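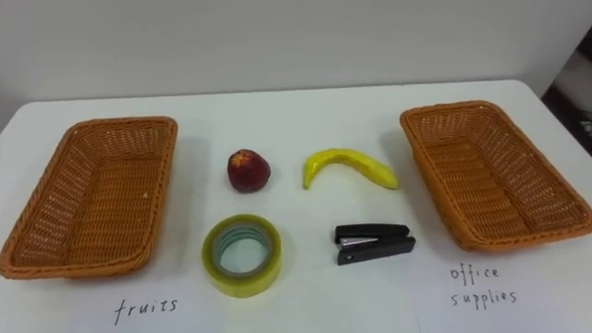 How do we get more reliable sorting before our club showcase?

skamley_robotics_mentor
Asked 31st July

Hello everyone! I help out with the summer robotics club at Skamley, and our students (mostly juniors, with a couple of very keen freshmen) have been working on a sorting project with a humanoid. The task sounds simple enough. There are two baskets on a white desk, one labeled "fruits" and one labeled "office supplies" in the students' own handwriting, and the robot has to put an apple, a banana, a roll of packing tape and a stapler where they belong.

We have 663 recorded demonstrations, all driven by the students, and the policy we trained on them is better than I dared hope. The apple and banana are fine. The office supplies are where we come unstuck. Over our last 33 full runs, most of the failures were the tape, and the stapler came second.

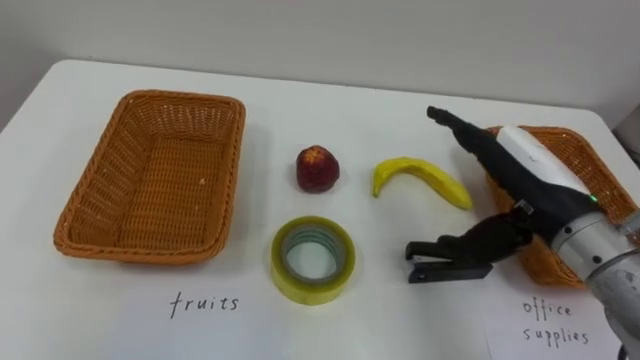 Stapler in hand, with the tape, apple and banana still to sort.

With the stapler, it often closes a little too far toward the hinge, and then the whole thing tips on the way over. With the tape, the fingers either skate across the top or push the roll toward the fruits basket, and after that the run is pretty much lost. The students would like to record more demonstrations, and I'm happy to let them, but we only have the room for 2 more weeks and I'd hate for them to spend it all on the wrong thing. Should we record more of everything, only the hard objects, or change how we grasp them? We present to the other clubs at Dustutcombe in December, so there is time to train, just not much time with the robot.
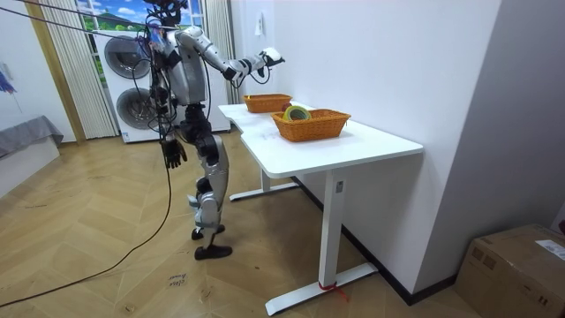 Our corner of the room: right arm over the desk, tape in the nearer basket.

Thank you so much in advance. The kids read this board too, so please be kind about their labels!

plulby_tinkerer
First, congratulations to your students, that's a lovely project and a lot of recording hours. We ran something similar at Plulby last year with a smaller arm, and my advice is to leave the fruit alone and put your remaining time into the tape and stapler.

For the tape, have everybody agree on one grasp before they start. Our first batch had some kids pinching the outside of the roll and others hooking a finger through the hole, and the policy did a sort of average of the two that worked for no one. We picked the hole grasp, threw out the rest for that object, and it got better with a much smaller set. Go back through your recordings and tag which grasp each one uses. It's dull work but two students with a bag of pretzels can do a lot of it in an afternoon.

Also record recoveries! Start some demonstrations with the tape already nudged toward the wrong basket, or with the stapler turned at an awkward angle, and have the driver fix it. If all your recordings begin with a tidy layout, the policy has no idea what to do after a bump.

For the stapler, try gripping nearer the middle and lifting slowly. Keep 4 or so starting layouts out of training so you have something fair to test on.

wobblyservo
have you checked the lighting

canpolat_summer_lab
Agree with the grasp tagging above. One thing to add from our group at Canpolat: move the baskets a bit between recordings - even an inch or two. Ours learned exactly where the baskets were and would cheerfully drop things on the desk when somebody had bumped one. And write down the desk height if yours goes up and down, we lost a whole Saturday to that.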